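手首カメラ付きセルの一月の整備記録

当方で運用している卓上仕分けセルについて、一月に実施した整備の内容をここに記す。前回の記事では架台の水平出しまでを扱ったので、今回はグリッパの指の交換、手首カメラの再校正、および把持対象物の見直しが主な内容となる。同型のセルを少人数で維持しておられる方の参考になれば幸いである。

まず経緯を述べる。昨年の暮れから、平行グリッパの閉じ位置に再現性の低下が見られるようになった。Zovachの制御ソフトウェアが残す記録を遡ったところ、指の閉じ切り位置が始業時と終業時でずれており、その差は日を追って大きくなっていた。作業を担当するRawan Karam氏も、薄い物を掴む際に片側の指だけが先に当たるという所見を日誌に残している。モータ電流の値には異常がなく、当初はソフトウェア側の原点設定を疑ったが、設定を初期値に戻しても症状は変わらなかった。

電源を遮断し、残圧のないことを確認したうえで指を取り外した。原因は二つあった。一つは左指の取付ねじの緩みであり、四本のうち二本が手で回る状態であった。もう一つは案内部の潤滑不足で、古いグリスが固化し、粉塵を抱き込んでいた。前回の給脂から動作時間にして877時間が経過しており、当方の内規で定めた間隔を大きく超えている。点検表の記入漏れが原因であり、この点は管理者である私の責任に帰する。

案内部は溶剤を含ませた不織布で清拭し、Alicoの低粘度グリスを薄く塗布した。塗り過ぎると再び粉塵を呼ぶため、往復動作を十回程度行わせ、はみ出した分を拭き取っている。指は左右とも新品に交換した。片側のみの交換は、当たり面の摩耗差がそのまま中心ずれとなって現れるので行わない方針である。ねじには中強度の緩み止め剤を用い、対角の順に二度に分けて締め付けた。

次に手首カメラの再校正である。指を交換すると、画像の下側に入る指先の位置が僅かに変わる。当セルの把持判定は画像内の指先位置を基準としているため、交換後の校正を省略することはできない。校正板を作業面に置き、姿勢を変えながら23枚を撮影して計算を行った。初回の計算では残差が大きく、撮影姿勢の偏りを疑って手首を傾けた姿勢を追加したところ、許容範囲に収まった。

校正板の固定には従来、粘着テープを使用していたが、Tarek Shboul氏の提案により、裏面に滑り止めシートを貼ったものに改めた。作業面に糊が残らず、置き直しも容易である。

作業面は白地に灰色と黒の筋が入った大理石調のものを継続して使用している。模様のある面は輪郭抽出に不利であり、無地の面に替えるべきだという意見は以前からある。しかしながら、無地の面で調整した認識設定を模様のある面に移した際、筋を細いコードと誤って検出した例があった。このため、設定の詰めは模様のある面で行うこととしている。

把持対象物についても見直しを行った。現在の主な対象は電源まわりの小物、すなわち色の異なる電源タップ、立方体形のソケット、充電用アダプタ、およびコード類である。これに金属の水栓金具を加えている。樹脂と金属とでは光の反射が異なり、露出設定の良否を同じ画像の中で確かめられる利点がある。 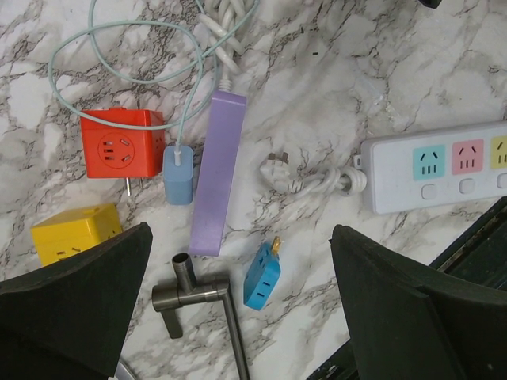
コードを伴う物の扱いは、当セルにおける最も難しい課題である。本体を正しく掴んでも、コードが隣の物に掛かっていれば、持ち上げる途中で荷重が変わり、把持が崩れるおそれがある。そこで今回、持ち上げ動作を二段階に改めた。第一段では12 mmだけ上昇して停止し、指にかかる力の変化を確認する。変化が閾値を超えた場合には下ろして把持をやり直し、超えない場合に限り第二段へ進む。一回あたりの所要時間は延びるものの、当セルでは処理速度よりも動作の確実さを優先している。

閾値の決定には相応の時間を要した。低く設定すればコード自体の重さに反応して停止し、高く設定すれば引っ掛かりを見逃す。最終的には、コードのある物とない物とで値を分けることとし、対象物の一覧に区分の欄を設けた。一覧の整備はNour Shboul氏が担当し、名称の表記の揺れもあわせて統一された。従来は同じ物が「タップ」と「延長コード」の二通りで登録されており、集計の際に不都合が生じていた。

安全に関する事項も記しておく。当セルで把持対象とする電源用品には通電しない。作業台に載せる前にすべてのプラグが電源から抜かれていることを目視で確認し、セル自体の給電系統とは保管場所も分けている。水栓金具も配管には接続せず、内部の水気を除いてから載せる。いずれも当然の事柄ではあるが、人の交代する現場では文書にしておかなければ守られなくなる。

整備後の確認運転では103回の把持を行い、指の閉じ切り位置の記録を取得した。始業時と終業時の差は、整備前に問題となっていた水準を下回っている。ただし、一日分の記録のみで案内部の状態を断定することはできないため、当面は毎日の終業時に同じ測定を続ける。結果はEluned Bevan氏が取りまとめ、値に傾向が認められた場合には次回の整備を前倒しする。

点検表については、給脂の欄を日付の記入から動作時間の記入に改めた。稼働の多い月と少ない月の差が大きく、日付では実態を把握できないためである。指の取付ねじには合いマークを入れ、始業点検の項目に加えた。

残された課題は、手首まわりの配線である。カメラの信号線が手首の回転に伴って強く曲がる箇所があり、被覆に白化が見られる。Zhiqiang Dong氏からは、Atenの可動用ケーブルに替え、固定点を一つ肘側へ移す案が示されている。部品は発注済みであり、到着後に交換作業を行う。予備の指は左右一組を棚に残しているが、取付ねじの在庫が少なくなっているので、Zeinへの次回の注文に含める予定である。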